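Teaching by hand: pictures from the Linska kitchen

Gallery
Updated 22/08/2019

The pages in this section follow the household tasks project at Fairclough, where we show a two-armed robot how to do ordinary kitchen jobs by remote control. The operator wears a headset and a pair of gloves and sees what the robot's head camera sees. When the operator's hand closes, the robot's hand closes. Everything is recorded, and the recordings are later used to train the robot to do the same job without help.

The kitchen is known as Linska, after the workshop that fitted it out. It has a working sink, a dishwasher, a run of cupboards and a worktop at normal height. We asked for standard fittings throughout and did not want anything made easier for the machine. Handles, hinges and racks are the sort you would find in a rented flat.

This page covers the dishes task. Earlier pages cover wiping down, opening cupboards and folding tea towels, and they can be reached from the project index.

The task

The operator takes plates from the rack at the sink and puts them into the dishwasher, or does the same thing the other way round. Both directions are recorded, under separate names. A recording begins with the robot standing at the counter with both arms up and ends when the operator brings the arms back to that position. If a plate is dropped the recording is kept, but it is marked and put in a separate folder.

Syafiqah Siregar set out the task and trained the first operators. Her notes ask people to work at the speed they would use in someone else's house. Early recordings were too slow, with long pauses while the operator thought about the next move, and the trained robot copied the pauses. She now has each operator run through the task with their own hands at the counter before putting the gloves on.

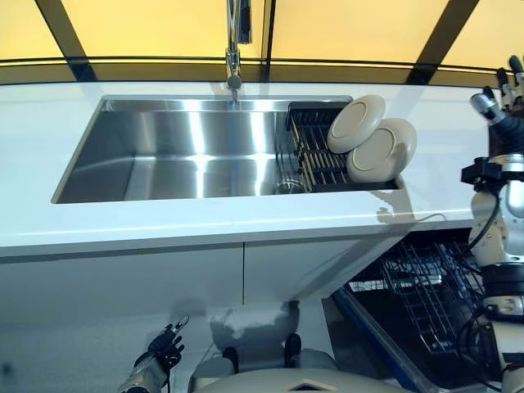

The dishes task from the head camera: two plates in the black rack over the sink, the dishwasher open at lower right, and a hand on either side.

Plates are harder than cups. A cup can be taken from almost any side, but a plate leaning in a rack has to be pinched at the rim and lifted along its own line before it can be turned. When two plates overlap, the front one should come first. Operators who reach for the back one tend to push the other along the slats, and then have to stop and straighten it.

The other difficulty is the open dishwasher door. It sits low, and the operator has to tip the robot's head down to see it, which takes the sink out of view. We tried adding a second camera lower on the body. Operators said they did not look at it, so we took it off again and asked them to move the head more often. The head movements are recorded along with the arms, and this has been useful in training.

The hands

The hands have several fingers and were supplied by Trineck. The operator's gloves carry bend sensors along each finger, and the signal is passed through a short set-up step at the start of each session, in which the operator makes a fist, spreads the fingers and touches the thumb to each fingertip in turn. Skipping this is the most common cause of a poor session. The grip looks right in the headset but the fingertips do not quite meet.

There is no sense of touch in the gloves. Operators judge a grip by looking at it — and by the sound, when the room is quiet enough. A plate held well makes almost no noise as it leaves the rack. One that is slipping usually ticks against the slats.

Guiding by hand

For a few movements we do not use the gloves at all. The arms can be set to a slack mode in which a person standing beside the robot takes hold of the forearm and moves it through the motion. We use this for pulling out the dishwasher rack, where the path is nearly a straight line and the remote operators kept pulling at a slight angle until the wheels jammed.

Hand-guided recordings have a drawback. The person doing the guiding is sometimes caught by the head camera, and those stretches have to be cut out before training. Standing behind the shoulder and reaching forward solves most of this, though it is awkward for shorter members of the team and a low step is kept by the cupboards for them.

How many recordings

We planned for 500 recordings of the dishes task and raised this to 900 after the first training run, when the robot managed single plates well but became confused by plates that touched. The extra recordings all start with plates touching or overlapping. They are shared between operators so that no one person's habits take over. Left-handed operators were asked for in particular, as nearly all of the first set was made with the right hand leading.

Each session is followed by a check. Someone other than the operator plays the recordings back at double speed and notes any that start late, end early or have a gap in the glove signal. The software for this was written by Fultus and is simple to use: one key to keep, one to reject and one to leave for a second opinion.

Using the pictures

Pictures in this gallery may be used in teaching and in printed reports, with credit to the Fairclough household tasks project. Please ask before using them in advertising. Larger copies can be sent on request, as can the task notes for operators, which run to 2 pages.

The next gallery covers cutlery. Recording starts in January, once the new fingertips have been fitted.

Previous gallery: Folding tea towels
Back to project index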